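Things on the Brown Table
Zernineck Collection of Small Objects, table gallery

Our collection in Zernineck has 82 objects at the moment, and most of them live in drawers. A few times a year we bring some to the brown table, so that people who cannot visit us may still look at them. The pages before this one showed the Flornska glass and the box of keys. This time the choice is more mixed – something with a cord, something made of wire, and a vegetable.

Number 41. The dark cylinder with a gold or tan knob, and its thin black cord.

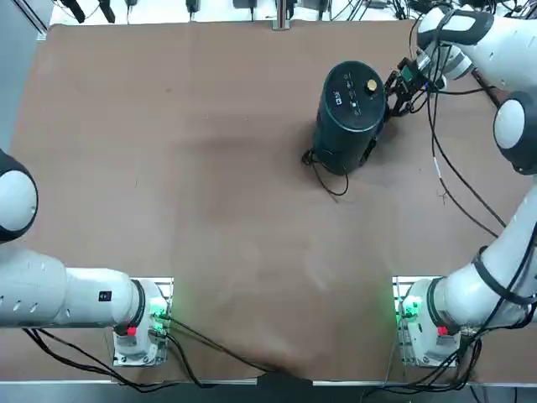
Number 42. The bent wire, with peaks of different height.

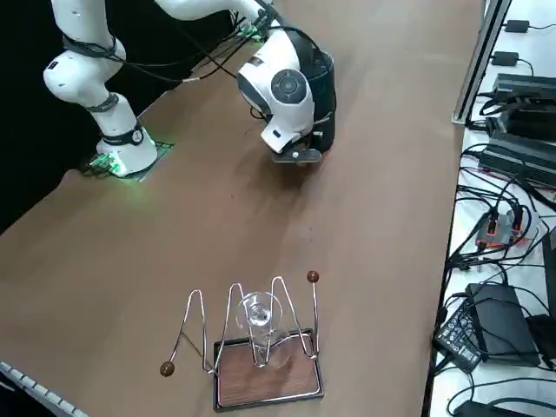
Number 43. The orange corn cob, and the wire piece on its wooden base.
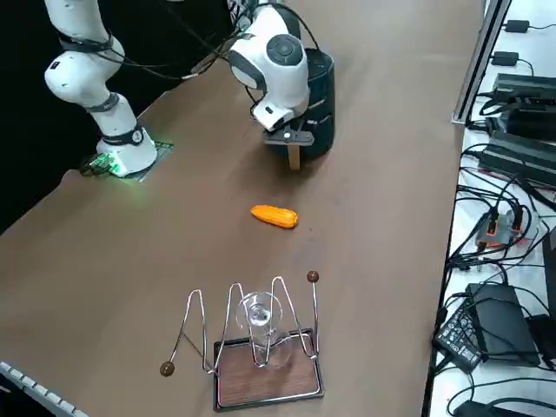

Maarit Lestvik
Keeper of the catalogue, Zernineck

Some notes for those who like to read more.

The cylinder came to us from a house sale in Plokent, together with a bread box and seven enamel lids. I like the colour very much. In the first picture you find a thin teal line around the top, and the rest is so dark that you may take it for plain black. The little signs on the top are too small to read in the picture, and for this I am sorry, but the full record card can be asked for at the desk. The cord stays with the object. In earlier years cords were stored in a separate drawer, and it took us one whole December to find out which belonged where.

The wire piece is the one visitors ask about. It has no title on its card, only "wire, bent, with base". Some people see mountains in it and one letter to us said it must be a handwriting exercise. For me it is an ornament for a desk, and I have written it so in the catalogue. The wood grain on the base is reddish-brown with a dark border, and it can be seen best in the third picture. Please do not dust it with a cloth if you have a similar one at home, as the threads catch. A soft brush is better.

The corn is a toy. It belonged to a play shop which was given to us by the Pärn kindergarten when it moved to the new building, and from that shop we still keep three pieces. The other two are a pear and a scale with one pan. The surface of the cob is made with small kernels, and children like to run a finger over it. It may be touched on open days.

Open day is Sunday, from two o'clock. The objects from this page will then be in the front room, and the next gallery will show buttons and buckles.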